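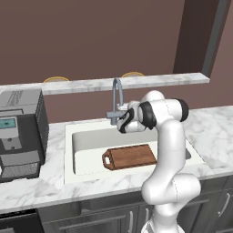

Computer rendering of a kitchen counter with a white sink and a gray gooseneck faucet

Damage deposit (vacation rental)

A damage deposit, also called a security deposit or breakage deposit, is a sum of money that a guest pays to the owner or manager of a vacation rental before a stay. It is held against the cost of repairing damage, replacing missing items, or doing extra cleaning. Whatever is left after any deductions is returned to the guest. The deposit is separate from the rent, the cleaning fee, and any advance payment made to reserve the dates, although all of these may be collected in a single charge.

Damage deposits in short-term lodging are usually smaller than those taken for a residential lease, and they are held for a shorter time. In many places the laws that govern residential deposits do not cover stays of a few days or weeks, and the terms are set mainly by the rental agreement.

Terminology

The word "deposit" is used for more than one kind of payment. A reservation deposit is part of the rent, paid early, and is credited toward the total. A damage deposit is not part of the rent. Disputes sometimes start with a guest who cancels and expects both sums back, when the agreement treats only the damage deposit as refundable.

Some managers use "hold" for an amount that is authorized on a credit card without being charged. A hold lowers the guest's available credit until it is released or expires. The time this takes depends on the card issuer as well as the manager.

A damage waiver is a nonrefundable fee paid in place of a deposit. In return, the manager agrees not to charge the guest for accidental damage up to a stated limit. Waivers normally exclude intentional damage, theft, damage by pets, and smoking.

Methods of collection

Deposits are collected in several ways. Older agreements called for a check mailed with the signed lease, which the manager either cashed or kept in a file until after checkout. Card payment later became the usual method. The charge may be made at booking, a set number of days before arrival, or at check-in.

When a property is listed on a booking website, the site may collect the deposit itself or may only keep the guest's card on file. Under the second arrangement no money changes hands unless the owner submits a claim within a fixed period after checkout. Guests are then typically given a chance to respond before the card is charged.

Group bookings can call for a larger amount. Managers may also ask for more when a guest brings a pet or when the house has a pool, a boat dock, or a hot tub.

Custody of funds

Where the law requires it, a manager who holds deposits for other people must keep them in a trust or escrow account, apart from the money used to run the business. The purpose is to make sure the funds can be returned if the business fails or changes hands. Rules may also say which bank can hold the account, who keeps any interest, and how often the account must be reconciled.

Problems tend to come to light when a management company closes. If deposits have been mixed with operating money, guests may have to file claims alongside other creditors, and owners may be owed rent out of the same account. Paper records of each deposit, including the date received and the unit it applies to, are used to sort out who is owed what.

Inspection and deductions

After checkout, a housekeeper or inspector goes through the property and compares it with an inventory or with photographs taken before the stay. The inspection is usually done the same day, before the next guests arrive. Items commonly checked include linens, cookware, appliances, plumbing fixtures, window screens, and outdoor furniture.

Most agreements distinguish between damage and ordinary wear. A worn faucet washer or a faded cushion is generally treated as wear, while a cracked countertop or a burned rug is treated as damage. The line is less clear for stains, scratched floors, and appliances that stop working during a stay. The age of the item may also matter. Charging the full price of a new sofa to replace an old one is a frequent ground for complaint.

Other common deductions cover lost keys, late checkout, trash left behind, and having more guests than the agreement allows. These are penalties or service charges, and whether they may be taken from a damage deposit depends on the wording of the contract and on local law.

Return of the deposit

Agreements generally set a deadline for return, often 30 days after checkout. If money is withheld, the manager may be required to send an itemized statement showing the reason for each deduction and its cost. Receipts, repair estimates, and dated photographs are the usual supporting documents.

Delays can have ordinary causes, such as a closed card account, a wrong mailing address, or a repair estimate that has not come in. A refund sent to a canceled card is normally returned by the issuing bank, after which the manager has to pay by another method.

Disputes

A guest who disagrees with a deduction usually begins by writing to the manager and asking for the supporting documents. If that does not settle the matter, the guest may file a complaint with a consumer protection office or a real estate licensing board, dispute the card charge, or sue in small claims court. Card disputes have to be opened within the issuer's time limit, and a long gap between payment and checkout can use up much of it.

Owners can also be a party to a dispute. The management contract between owner and manager should state who decides on deductions, who receives the withheld money, and who pays if a guest wins a claim. In some contracts the manager may settle small claims without asking the owner.

Travel insurance does not generally reimburse a withheld damage deposit, although some policies include separate coverage for accidental damage to a rental unit.

See also

Cleaning fee
Escrow
Security deposit
Small claims court
Vacation rental management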